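Brayan Castaño
Some doubts about the "far edge" way of keeping a workbench tidy. Thread.

1/
The Lelley bench post has 3,607 likes and I've now had it sent to me by people who don't own a bench. The pitch: push every small thing to the back edge of the table, leave the middle for the job, spend 15 minutes at the end of the day sorting the back row into bags and boxes. Supposedly you never lose a part again.

2/
I have questions. Mostly about those 15 minutes. Whose day ends with a spare quarter of an hour and a strong wish to sort screws?

3/
Also about the word "system." Pushing things away from you is what everybody's kitchen counter looks like by February. My mother would not have called that a system. She'd have told me to put the mail somewhere.

4/
Still, I did try it. Light wood tabletop, small stuff at the back. I gave it until the end of the month before I was allowed to complain in public.

5/
First complaint. The back row fills up with things that aren't part of any job. A circuit board goes there "for now." Then it's just where the board lives. A bare green board on a bench edge is asking for coffee, and the Lelley post has nothing to say about coffee. 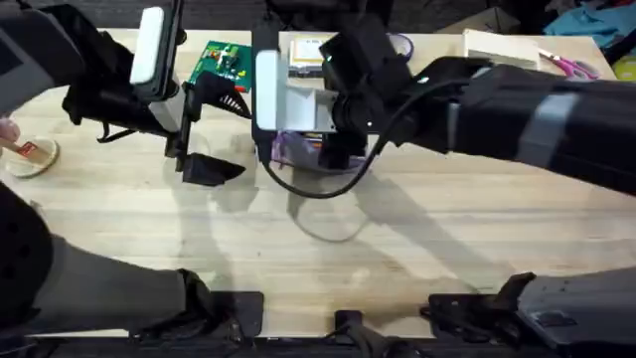 6/
Take the green board on the far edge, with the little red and yellow parts on it. In a drawer with a label I'd find it in seconds. At the back of a table I see it all the time and stop noticing it. Those are different problems and I'm not sure the second one is better.

7/
Then the small packages. I do like a see-through package, I'll give them that. The purple one has a printed label with plenty of color, so you can pick it out fast. But a purple package makes everything inside it look purple. If you're sorting parts by color, good luck.

8/
Someone will say buy the Clilex trays. I looked at the Clilex trays. They're trays. You're paying extra for the dividers, and the dividers come out if you pull on them, which I did, in the store, gently.

9/
The Biltix people at least admit you need a lid. Their advice is one lidded box per job, closed when you stop. Boring. Can't photograph it nicely. Probably right.

10/
What I can't find anywhere is a person who has kept a far edge going for a year. Plenty of day one pictures. One guy says he's on month 7 and his picture has a sandwich in it.

11/
Some things I'd change, if you're going to do it anyway:
Nothing bare goes on the edge. Boards get a bag or a box.
Write on the label what's in the bag now. The printed label only tells you what came in it.
If it's been back there 3 weeks, it goes in a drawer or in the trash.

12/
And pick a table with a pale top if you have the choice. Dark parts show up on light wood. This is the one piece of the Lelley post I agree with completely, and they buried it under a paragraph about calm.

13/
Reply from a few of you: "it works if you're disciplined." Sure. So does leaving everything on the floor. I'd like a method for people who get a phone call halfway through.

14/
Where I've landed for the moment: back edge for what I'm using this afternoon, drawers for the rest, and the daily sort has shrunk to whatever I can do while the kettle boils. Some days that's one bag.

15/
Lawal has a pegboard thing people keep bringing up. Haven't tried it. I don't see how you hang a circuit board on a peg without making the board worse, but if you've done it, send pictures, and please not from day one.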